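Llevo años leyendo trucos para quitar manchas de los manteles y la mitad se contradicen con la otra mitad. Agua caliente para el vino, agua fría para el vino. Sal, sobre todo sal; no, sal jamás. Como en casa se come con mantel de tela a diario y se mancha a diario, he ido probando lo que me llega por la familia, por las revistas y por los grupos de vecinos. Apunto lo que me ha funcionado, lo que no, y lo que sigo sin creerme aunque lo repita todo el mundo.

## El vino tinto y la sal

La sal absorbe líquido, eso no lo discuto. Lo que no hace es quitar la mancha. Si tiras un puñado sobre el vino recién caído, chupa una parte y te da tiempo a terminar de cenar, pero lo mismo consigue un trapo limpio apretado contra la tela, sin frotar, y además no te deja granos por todo el comedor. Después, agua fría por el revés, con chorro, y jabón de lavar los platos.

Lo del vino blanco para quitar el tinto me parece una manera cara de usar agua. Lo probé con un retal de algodón partido en dos: una mitad con vino blanco, otra con agua con gas. Quedaron igual de rosadas. Luego las lavé las dos con percarbonato y salieron las dos.

## Bicarbonato con vinagre

Este es el que más me irrita. Juntas los dos, hace espuma, parece que está pasando algo importante y al cabo de un minuto tienes agua con un poco de acetato de sodio. El bicarbonato por su lado sirve para olores y como abrasivo suave. El vinagre por el suyo sirve para la cal. Mezclados en el mismo cuenco se estropean el uno al otro.

En una charla de barrio a la que fui en diciembre, Stamatia Nikolaidis, que tuvo tintorería muchos años, preguntó quién lo usaba y levantamos la mano casi todos. No se rió, cosa que le agradezco. Nos dijo que lo que limpia en esos casos es el cepillo.

## Grasa y aceite

Con la grasa sí hay un remedio casero que defiendo: polvos de talco o maicena, una capa generosa, y dejarla toda la noche. Por la mañana se sacude fuera, en el balcón y con el viento a favor. Si queda cerco, una gota de lavavajillas sin diluir, se extiende con el dedo y se espera un cuarto de hora antes de lavar.

Lo que no me ha dado resultado:

- La tiza. Deja marca propia, y en los cuadros blancos de un mantel no se ve, pero en los de color sí.
- El papel secante con la plancha encima. Con cera de vela funciona de maravilla, con aceite de oliva me fijó la mancha.
- La miga de pan. Mi abuela juraba por ella y yo no me atreví nunca a decirle nada.
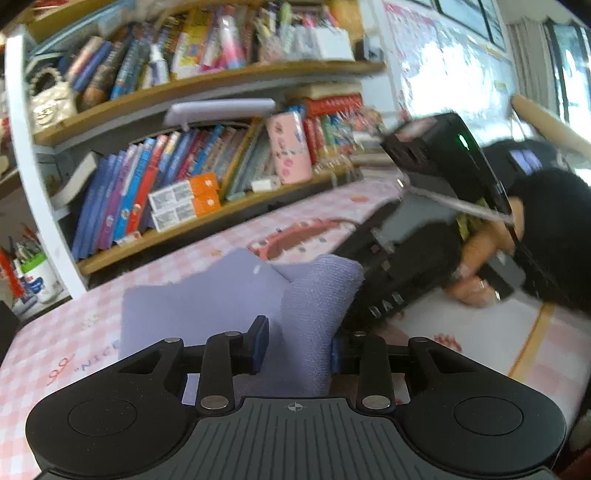
Sobre los paños de microfibra también tengo mis dudas. Limpian bien los cristales y el polvo, de acuerdo, pero en cuanto los lavas una sola vez con suavizante empiezan a arrastrar el agua de un lado a otro. Los de algodón viejo, de camiseta o de sábana, aguantan todo y no cuestan nada. Si tienes de los otros, lávalos aparte, a 40 grados, y sin nada que huela a primavera.

El suavizante, ya que sale, lo quité hace tiempo también de las toallas y de los manteles. La tela absorbe mejor y plancha igual. Hay quien lo sustituye por vinagre en el cajetín; a mí no me ha hecho notar diferencia ninguna, y he leído opiniones encontradas sobre lo que les hace a las gomas de la lavadora, así que me ahorro el experimento.

## Los productos milagro

Compré el quitamanchas Cuvititz porque me lo recomendaron tres personas distintas en un mes. Bote de 500 ml, olor a naranja, promesa de eliminar «más de 200 tipos de mancha». Me gustaría ver la lista. Con tomate y con café se portó bien, igual que el jabón en pastilla de toda la vida. Con la tinta de bolígrafo no hizo nada. Con una mancha vieja de remolacha la dejó en marrón claro, y no sé si eso es mejorar.

El Zanance, que es un polvo para remojo, me convenció más, hasta que leí la etiqueta con la lupa: percarbonato de sodio y perfume. El percarbonato a granel hace lo mismo. Tres reglas para usarlo, y estas sí las cumplo:

1. Agua a partir de 40 grados. En fría casi no trabaja.
2. Nada de lana ni de seda.
3. No guardarlo mezclado con agua en un bote cerrado, que suelta gas y revienta el tapón.

Una cucharada sopera para un barreño mediano. Si pones el doble no limpia el doble.

## Libros y comida en la misma habitación

En muchas casas, la mía incluida, la mesa de comer está pegada a las estanterías, y se leen consejos muy alarmistas. Que si el vapor de la sopa, que si los ácaros. Lo que he visto estropear libros es la humedad de una pared exterior y el sol de la tarde, no la sopa. Separa el mueble un par de dedos de la pared y no aprietes los volúmenes hasta que haya que sacarlos tirando del lomo.

Para el polvo, brocha plana y seca, con el libro cerrado y empezando por el corte superior. Los trapos húmedos ni acercarlos. Dorian Riviere, un vecino que encuaderna por afición, conté yo que tenía 367 libros y se los limpia todos una vez al año. Le pregunté si hacía falta tanto y reconoció que con los de arriba bastaba.

Los saquitos de lavanda contra el pececillo de plata huelen bien. Hasta ahí llego. En el estante donde los puse encontré pececillos igualmente.

## Planchar el mantel o no

Si se tiende bien, no. Se saca de la lavadora en cuanto acaba, se sacude agarrándolo por dos esquinas y se cuelga doblado por la mitad, con el pliegue justo en el centro. Luego se pone en la mesa todavía un poco húmedo y se alisa con la mano. Los cuadros ayudan mucho, porque disimulan las arrugas y además dicen enseguida si está torcido.

Los de lino son otra historia y hay que plancharlos mojados o resignarse. Yo tengo uno y sale del cajón en Navidad. El almidón en espray le da un apresto bonito que dura hasta que alguien apoya los codos.

Me queda pendiente la mancha de cúrcuma. Me aseguran que desaparece tendiendo la tela al sol varios días seguidos, y de momento tengo una servilleta en la ventana, amarilla como el primer día.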